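## 7. Folding towels

Before starting this section you should have the Trullik cover on the table (Section 4) and the Vastska shelf on the wall (Sections 5 and 6, and possibly 5 again). If the shelf is still in its box, fold a few towels anyway. You'll be in a better mood for the shelf.

### 7.1 What you need

- One table with the cover fitted, smooth side up
- One dry terry towel, bath size or smaller
- The folding card, part 975, from the pocket of this guide

The folding card is a stiff gray rectangle that looks like packaging. If you threw it out with the packaging, you have plenty of company, and Woseo will mail you another. A large hardcover book works in the meantime.

**Note:** Dry means dry all the way through. The hem dries last, particularly on thick towels, and a towel put away with a damp hem will let you know about it by the weekend.

### 7.2 Preparing the cover

1. Wipe the cover with a dry hand or a lint roller. Terry leaves fuzz on everything, and dark green shows all of it.
2. Pull the cover flat from the two far corners, then from the two near ones. Pulling all four at once takes two people who agree with each other.
3. Leave the small creases. They relax in a day or two. Creases wider than a finger should be smoothed now or they will print themselves onto the towel.

**Caution:** Do not iron the cover on the table. The table has a finish, and the finish has a melting point.

### 7.3 The flat start

Every fold in this guide begins with the towel flat. People skip the flat start more than any other step, then write to us about the later ones.

1. Hold the towel by two neighboring corners, along a short side.
2. Give it one firm shake. A second shake is allowed if you enjoyed the first.
3. Lower the far short side onto the cover and walk the towel toward you, letting it down as you go.
4. Smooth from the middle outward with open hands. Do not press hard. The loops are supposed to stand up.
5. Check that the care label is underneath, at the corner nearest your left hand.

Step 5 makes no difference to the fold. It makes a difference to Uriel Orozco, who wrote the first edition of this guide and feels strongly about labels.

### 7.4 The Bermúdez fold

The Bermúdez is a fold in thirds and then in half. It gives a block with one rounded edge, and that edge goes to the front of the shelf.

1. Bring the left long side in to one third of the width. Check it against the card.
2. Bring the right long side over the top so that it meets the left fold. You now have a long strip, three layers thick.
3. Run the side of your hand down the strip once, away from you.
4. Bring the near end up to the far end. Line up the corners before you let go.
5. Fold in half once more if the block is deeper than your shelf.

The Vastska shelf is 17 inches deep. Most bath towels need step 5 and most hand towels don't. Washcloths should not be anywhere near this section. See Section 8.

**Note:** If the strip in step 2 comes out wider at one end, the towel is probably at fault. Terry shrinks unevenly, and after enough hot washes a rectangle becomes more of an opinion. Put the wide end at the back.

### 7.5 Drifting panels and diagonal creases
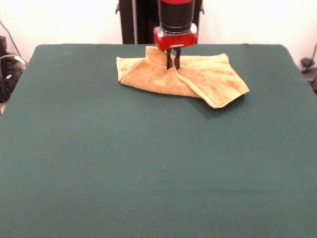
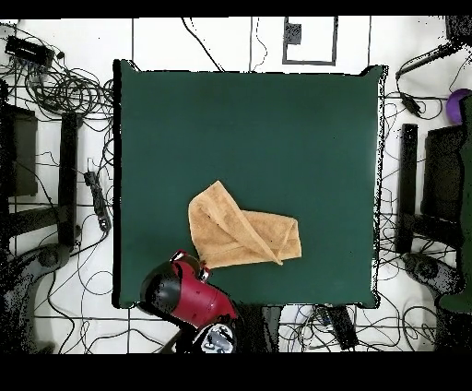
A drifting panel is the commonest problem in our mail, and it has one usual cause: the towel was moved by a single point after it had been laid down. Pull on one spot and the rest of the cloth follows at an angle, taking its layers along in whatever order it likes. What you get is the slanting crease you see running across the tan towel both times, with one layer folded over another and no two edges on speaking terms. The crease itself does no harm. Folding on top of it does, as each later fold is built on the slant and the finished block comes out with a shoulder on one side.

To recover the fold:

1. Stop folding. The urge to fix a bad fold with a further fold is strong and should be resisted.
2. Find a true corner of the towel, meaning one with hem on both sides. A pointed bit sticking out may only be a bend passing itself off as a corner.
3. Hold that corner down with one hand.
4. With the other hand, follow the hem along the short side until you reach the next corner. Do not let go of the hem to save time.
5. Lift both corners and open the top layer back along the crease.
6. Return to 7.3, step 4. If the towel is still twisted, pick it up and return to step 1. It costs you one shake.

For a towel that has bunched in the middle, do the same thing, but slide a flat hand between the layers before step 5. Terry grips terry, and the lower layer likes to come along for the ride.

**Caution:** Do not recover a bunched towel by yanking it off the table. The cover is held on by elastic and will come too, together with the folding card and your coffee.

### 7.6 Stacking

1. Place the first block with the rounded edge facing out.
2. Place the next one on top, facing the same way. Turning every other block around gives a more level stack and an uglier one. Take your pick.
3. Stop at 7 bath towels per stack. The shelf will carry more, but getting the bottom one out becomes an event.
4. Put fresh laundry at the bottom and take from the top. This is the correct rotation. We know you are going to put it on top.

### 7.7 Practice

Faustino Meléndez, who teaches the Woseo folding class, tells new students that the Bermúdez becomes automatic after about 100 towels. Few households own that many, so fold the same one repeatedly. Pick an old towel with tired loops, which lies flatter and forgives more, and save the thick ones for later.

Work at a table that meets you near the hip. Too low and your back will bring it up with you afterward. Too high and you'll smooth with your fingertips, leaving ridges.

### 7.8 Quick fixes

| Problem | Try this |
|---|---|
| Block leans to one side | Open the last fold and line up the corners again |
| Hem shows at the front | Turn the block around |
| Strip wider than the shelf | Check the thirds against the card, then check you are using the card and not the box lid |
| Fuzz all over the cover | Lint roller; wash new towels separately the first time |
| Towel won't lie flat | See 7.5 |
| Fitted sheet | Section 11, and good luck |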